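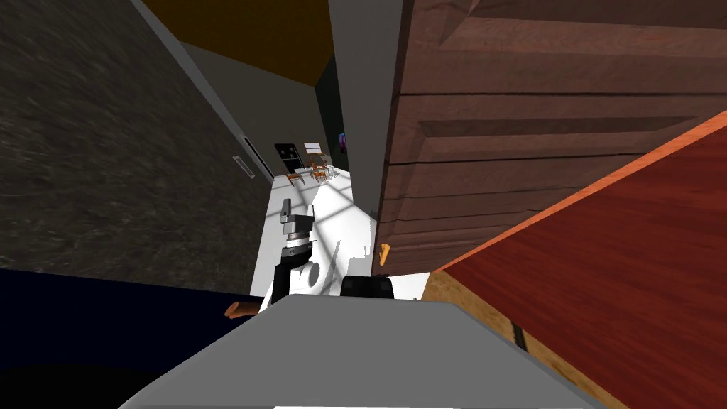
Seija Salminen me preguntó por correo si no era perder el tiempo cuidar tanto la puesta a punto de una pinza que todavía no ha tocado una pieza de verdad, y que para eso ya estaría el día del montaje. Le contesté largo, y como la respuesta me sirve de apuntes, la reparto entre todos con algún arreglo.

Mi respuesta corta es que no, Seija, no se pierde el tiempo. En el simulador una pinza mal definida también agarra cosas, y ahí está lo malo: agarra con un centro de herramienta desplazado, con una masa que no es, con una apertura inventada, y te vas a casa tan contenta. Luego esos mismos valores pasan al controlador y el brazo hace cosas rarísimas (yo he visto uno bajar con toda la calma del mundo hasta apoyarse en la mesa, y ahí nos quedamos todos mirando).

Sesión 2. Puesta a punto de la pinza en la estancia virtual
Apuntes revisados el 12 feb 2019

Trabajamos con el modelo de interior, el de la casa con la mesa y las sillas al fondo. La pinza la vais a ver desde atrás y desde arriba, con los dedos hacia la habitación. Acostumbraos a esa vista, que al principio engaña bastante con las distancias - a mí todavía me engaña.

1. Antes de mover nada

Abrid el proyecto Jullitz y guardad una copia con vuestro nombre. Con vuestro nombre, por favor, que el año pasado acabamos con una carpeta llena de "copia de copia final". Comprobad que el paso de simulación está a 2 milisegundos. Si alguien lo ha subido para que vaya más fluido, los contactos de los dedos empiezan a temblar y os pasaréis la tarde buscando un fallo en la pinza que no tiene.

2. Centro de herramienta

Lo definimos en el punto medio entre las yemas, con la pinza cerrada. El valor de partida en Z es de 100 mm desde la brida. Meted ese y luego haced la prueba de siempre: fijáis el punto y giráis la muñeca alrededor. Si la punta dibuja un circulito, está mal. Corregid primero Z y después X e Y. Quien lo haga al revés acabará llegando también, pero tarda el doble y se enfada.

Ojo con el signo de Z. En Condum el eje sale de la brida hacia fuera; en la biblioteca antigua entraba. Si importáis una pinza antigua sin mirar, el centro os aparece dentro del antebrazo.

3. Masa y centro de gravedad

La ficha del laboratorio da 11 N de peso para el conjunto con adaptador. El campo pide kilos, así que hay que convertir. Cada curso alguien escribe el once tal cual y después me cuenta que el brazo va pesado, ¡claro que va pesado! Para el centro de gravedad podéis dejar el que calcula el programa a partir de la geometría, siempre que las piezas de la carcasa tengan densidades distintas de las de los dedos. Si les ponéis a todas la misma, revisadlo a mano.

4. Mallas de colisión

Esta parte es aburrida y es donde más se aprende. La malla visual no se usa para el contacto, es demasiado fina. Cada dedo lleva una caja simple y la carcasa, otra. Activad la vista de colisiones y mirad la pinza por los dos lados, abierta y cerrada. Las cajas de los dedos no se deben solapar al cerrar. Si se solapan, recortad por la cara interior (nunca por la punta, que nos mueve el contacto con la pieza).

Mirad también la distancia a las superficies cercanas cuando la pinza está en reposo. Por debajo de 49 mm quiero que salte el aviso de proximidad, y quiero ver la captura del aviso en la entrega.

5. Apertura y fuerza

Abrir, cerrar, abrir, cerrar, varias veces, sin pieza. Después con el cubo de prueba. Empezad con la fuerza baja e id subiendo hasta que el cubo no resbale al girar la muñeca. Apuntad el valor con el que dejó de resbalar y también el anterior.

Para la entrega

El archivo del proyecto, la tabla de valores de la pinza y unas líneas contando qué cambiasteis y en qué orden. Las prácticas con el brazo del taller son en junio y vamos a cargar esas mismas tablas, así que escribidlas con las unidades puestas. Las dudas sobre licencias de Condum, a la secretaría del laboratorio, que yo no tengo las claves.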